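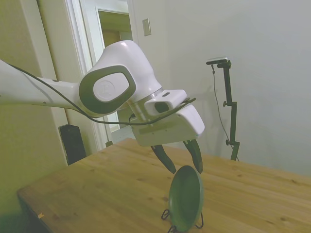

To: Noboru Takeda, Dewan Fund
From: Nazma Liyanage, editor, Kurkari
Report for the second period of the grant, ending in May

Dear Mr Takeda,

Please find in this letter our progress with the correction of old celebrity stories on the Kurkari website. I follow the same order as in the work plan, so that you can compare easily.

## Reading of the old articles

In this period we have read 761 articles from the archive. All of them concern the private life of actors, singers and television presenters: engagements, separations, rumours of pregnancy, quarrels between members of a band. For every article the reader had to answer whether the main claim has a source, and whether this source can still be found today.

In 356 articles the main claim had no source at all, or only the words "a friend of the couple". This is more than I expected when I wrote the application. The oldest part of the archive is the worst, especially the stories which we bought from the Trollurik agency before it closed. Trollurik delivered the texts without the name of a writer, and we have no person to ask.

Articles with a serious mistake now carry a note above the first paragraph. We decided against deleting, except when a child of a famous person is named. The headline stays as it was published, also when it is embarrassing for us. There was a long discussion in the office about this point and I cannot say that everybody agrees. 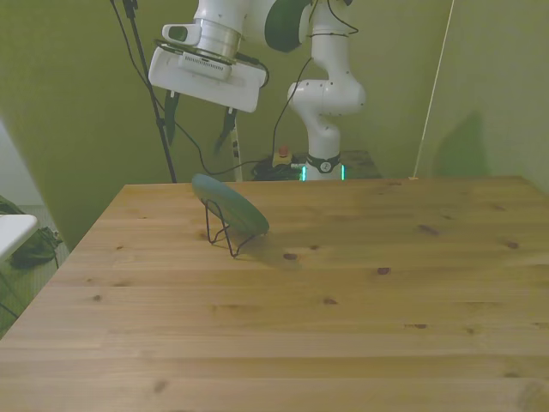
*White arm over the pine table*

## Rules for new stories

The first version of the rules was too long and the writers did not use it. The present version fits on two pages. The most important changes are these:

- A photograph of two people leaving the same restaurant is no proof of a relationship, and the headline may not say that it is.
- The word "confirmed" is used only when the person or the agent has said it to us or in public.
- The headline may not promise something that the text does not contain.
- The agent is asked for a comment before publishing, and gets at least six hours to answer.

The six hours are difficult for the evening team. When a wedding story appears at nine o'clock in the evening, other sites have it already before we receive the answer. We lost readers on such evenings. I prefer to tell you this now, before you see it in the visitor numbers.

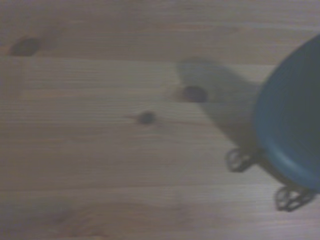 ## Delays and problems

The link with Husis, the system in which we keep the articles, is late. The correction notes are visible on the website but they do not appear in the version for mobile phones, and for this site the mobile phone is where most people read. The supplier has promised a repair two times. I have asked for a written date and I will send it to you when I have it.

The second problem is the complaints mailbox. We receive more messages from fans than from the persons in the stories. Many of them are angry that a couple is *not* together, and this we can't correct. Sorting the messages takes roughly one morning in every week, for which there was no line in the budget.

## Money

Spending on the readers is a little above the plan, and spending on training is below, as one workshop was moved to the next period. I would like to ask your permission to use the remaining training money for the sorting of the complaints. If you agree, a short answer by e-mail is enough for our bookkeeping.

## Next period

We will continue with the articles about television presenters, which are the largest part still unread. The workshop for the evening team will take place, and we will look again at the waiting time for agents. The table of all corrected articles comes to you separately.

With kind regards,
Nazma Liyanage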